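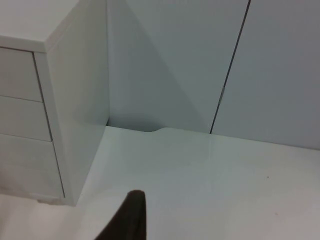 The Skundstead tabletop drawer unit in white, seen from its right-hand side.

Skundstead Three-Drawer Tabletop Unit, White
Item 1188
In stock at Jullthorpe

I sell a lot of drawers, and for most of them I'd have trouble filling a page. The Skundstead is different, because it's the one I get asked about by people who want a machine to open it! When I started this shop it was all craft rooms and school offices. Now maybe every third email is from a lab, a workshop or a guy with an arm in his garage, and they all want to know the same thing: can a robot put stuff away yet?

So I'll give you the regular product talk first, and then what I think about the robot business (skip ahead if that's what you came for).

What you get
Three drawers, stacked, in a plain white cabinet with a flat top and flat sides. It comes assembled, with white wire handles in a bag. The handles go on with a screwdriver in a few minutes. You can leave them off if you like a clean front, but then you'd better have good fingernails. The drawers run on side tracks and the bottom one comes out a long way, so you can get at the whole floor of it without digging around in the back.

White is the only color I carry right now. The gray may come back in January. Don't hold me to that.

So, can a robot use it?
Sort of! Depends what you call using it.

Pulling a drawer open is the part that goes best, as far as I can tell from customers. A wire handle sticks out and gives a gripper something to hook or pinch, and a straight pull is about as friendly as furniture gets. Putting one light object into an open drawer is also pretty doable these days. Foam blocks are the usual starting point, and they forgive a lot — squeeze one too hard and it just squishes.

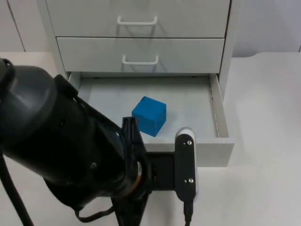 Bottom drawer fully open with a blue cube inside. Wire handles fitted on the two drawers above.

Where it gets hard is everything my own junk drawer is full of. Batteries, rubber bands, a tape measure, that one key. Ask a machine to find the scissors under all that and close the drawer without catching a cord, and I'd bet on my seven-year-old niece every time. White on white doesn't help either. A white cabinet on a white table looks great in a catalog, but a couple of buyers told me their software had trouble picking out the drawer seams. A strip of colored tape along each front is a cheap thing to try.

My take, for what it's worth: tidying one known thing into one known drawer, yes, we're there on a good day. Clearing off a kitchen counter while you're at work, no. I'd love to be wrong, I hate clearing the counter.

A few tips if you're setting it up for a machine
Fix the cabinet down. It's light, and a steady pull will drag the whole unit across the table before a sticky drawer gives. The Curham clamp set (13 dollars, same shelf in the store) fits it fine, or use mounting tape.
Check your reach with the bottom drawer all the way out. That one sits just above the tabletop and needs more room in front than you'd think.
Start with the drawer already open and get the placing part working. Then worry about handles.
Order spare handles. They bend.

Spare parts
Wire handle, white, with screws: 19 dollars for a bag of six
Hlongwane replacement runners, one pair: ask me, stock comes and goes

Wear
The maker rates the runners for 2000 open-and-close cycles. For a person with a sewing table that's years. For a robot practicing all day it could be gone pretty quick, so labs should get a second set of runners with the first order — I'll ship them in the same box and you save the postage.

Returns are fine if the unit hasn't been drilled. Pickup is at the side door in Jullthorpe, ring the bell and give me a minute.

Page updated 22 August 2023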